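How Stitches Close a Cut
By the Brotdale Young Science Desk
July

Your skin is good at fixing itself. A small scrape only needs soap, water and a bandage. A long or deep cut is different. Its two sides can pull apart, and a wide gap heals slowly. So a doctor may sew it shut with stitches.

The medical word for a stitch is a suture. It needs a needle and thread, just like sewing on a button, but the needle has a different shape. Many suture needles are curved like a hook. A curved needle can go down through one side of the cut and come up through the other in one smooth turn. Then the thread is pulled snug and tied in a knot.

The knot should not be too tight. The two sides need to touch - not squeeze - so that blood can still reach the skin.

Doctors do not learn this on people first. They use practice pads, which are made to feel a bit like skin or the softer tissue inside the body. A pad has a cut in it, and the student sews it closed, snips the thread and starts over. At the Zurkemden teaching center, each student ties 400 knots in the first course.

Fingers are too big for some of this work, so the needle is held with thin metal jaws. Some stitches are taken out later. Others slowly break down inside the body and never need to be removed.

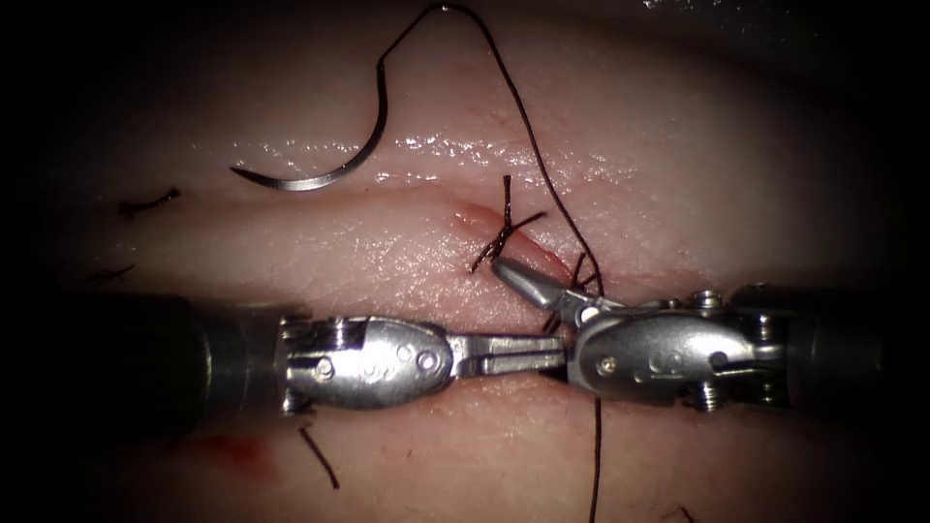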